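News > Lab Notes > Robotics

Clirkstead team teaches a robot to check its own grip

I dropped in on the Sepp lab in Clirkstead on Wednesday, mostly because Ieva Kivi had been promising me a look at her new training method for months and I'd finally run out of excuses. I'm so glad I went!

The basic idea is pretty simple. A lot of two-armed robots learn by copying: a person guides the arms through a job, the robot records it, and then it tries to do the same thing alone. It works fine until the tray or the box sits a little off from where it was in training, and then the robot carries on as if all is well and closes its fingers on air. Kivi's group adds a second, much smaller model that does one thing - it guesses, just before the fingers close, whether the grasp is going to hold. If the guess is bad, the arm backs off and lines up again.

They call it Prorneo (I asked what it stands for and got a shrug). It was trained on 400 guided runs, and 109 of those were botched on purpose, with the operator coming in too high or at a bad angle. Eliécer Urrego did most of the botching and told me it's harder than it sounds, because after a while your hands want to do it right.

The job they use for testing is moving shallow black trays between a yellow shelf and a cardboard box. I stood behind the tape for most of an hour and could have stayed all afternoon.

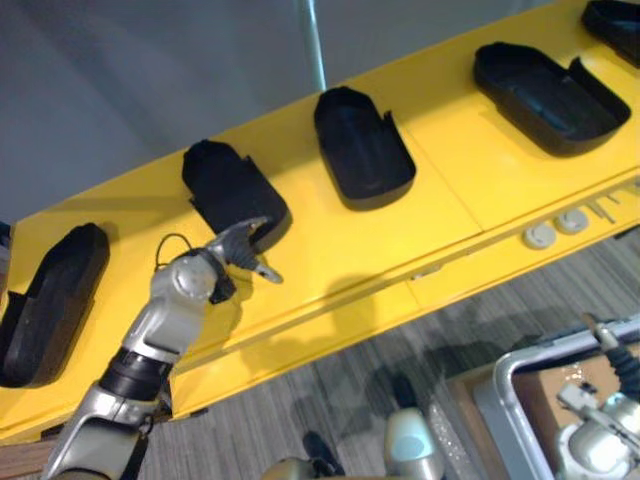

So does it work?

Pretty well, going by the lab's own numbers. With the checker switched on, the robot finished 94 percent of its tray moves. Reet Ramanauskas, who ran the tests, says most of the misses came when two trays were nearly touching and the fingers had no room to get in. She'd like to try soft bags next, and she is not looking forward to it.

The checker does slow things down, adding 2 seconds to a move when the arm has to back off and try again. Kivi doesn't mind that much. I'd take the wait over a tray on the carpet, personally.

A write-up is due in January, and the group at Zevisholm has already asked to run the same test on their own arms.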